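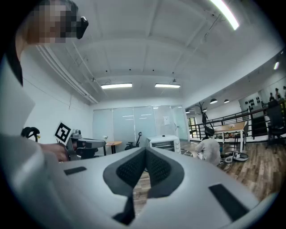 4. Preheating, professed and practised

Print | E-mail

The instruction to preheat is among the most widely printed sentences in domestic cookery and, on the evidence of our diaries, among the least obeyed. Section 3 set out how the 40 households in Drokach and Gonari were recruited and what they were asked to write down. We turn now to what they wrote, which was in places more candid than we had asked for.

4.1 What people say they do

At the first interview each cook was asked to describe the usual way of heating a small oven before use. The replies were confident and strikingly alike. Cooks spoke of waiting for the oven to "come up", of listening for the click of the thermostat, and of the harm done to pastry by impatience. Several passed this last piece of wisdom on to the interviewer unprompted, in the tone used for warning children about ponds. One respondent in Gonari described a ten-minute wait as "the least you can do for a pie".

We have no reason to think any of this insincere. Hattori, who carried out the Gonari interviews, noted at the time that people seemed to be describing their mothers.

4.2 What the diaries record

Of the 124 diary entries that mention a small oven, 22 record any preheating at all. The rest either put the food in at once or pass over the matter in silence, and we have followed the coding rule in Section 3.4 in treating silence as absence. This is unkind to the careful cook who forgot to write it down. We suspect there were fewer of these than the interviews would suggest.

The entries that do record a wait are mostly for baking, and above all for baking that somebody else was going to eat. Reheated food was hardly ever given a warm oven to go into. Frozen food fell between the two: the packet asked for preheating, the cook read the packet, and the food went in cold with a few minutes added at the end. One diary calls this "meeting it halfway". Okabe (in the coding notes) proposed a separate category for it, and we have kept her label, negotiated compliance, in spite of its grandeur.

4.3 The size of the oven

It might be objected that a toaster oven has a small cavity, heats quickly, and so hardly needs the courtesy. Some cooks made this point themselves, generally after the diary had been read back to them. Appliances of the kind in Figure 3 are also often kept where they are used, on a table or worktop at standing height, and the cook tends to be already in front of the oven with a dish in hand when it is switched on. There is nothing to walk away from. A built-in oven is turned on at the start of the chopping and is hot by the end of it more or less by accident, and its owner takes the credit.

Marchetti, the pilot town, showed the same pattern in 2 households that owned both sorts of oven. In each, the same cook preheated the large one and never the small one, and regarded this as a single consistent policy.

Figure 3. White toaster oven with a dark glass door, on a round black marble-patterned table. The black tray is to the left of the oven.

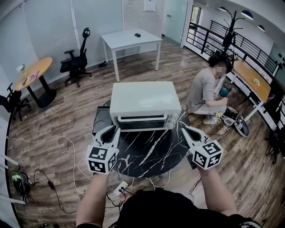 Does skipping the preheating spoil the food?

For reheating, our cooks noticed no difference. For pastry and biscuits they did, and the complaints in the diaries concern pale bases and biscuits that had spread into one another. These were blamed in turn on the recipe, the flour and the oven.

4.4 A note on the thermostat

Most of the cooks believed that setting the dial higher would make the oven reach the wanted temperature sooner. With a simple on-off thermostat it does no such thing, though it does make the oven go past that temperature if left alone. The belief survived explanation. At the second interview in Gonari a cook who had followed the point with evident interest agreed with it entirely, then turned the dial to full to hurry along the scones. We return to this in Section 5, where the Risten leaflet is discussed together with the places in which it was later found.

Print | E-mail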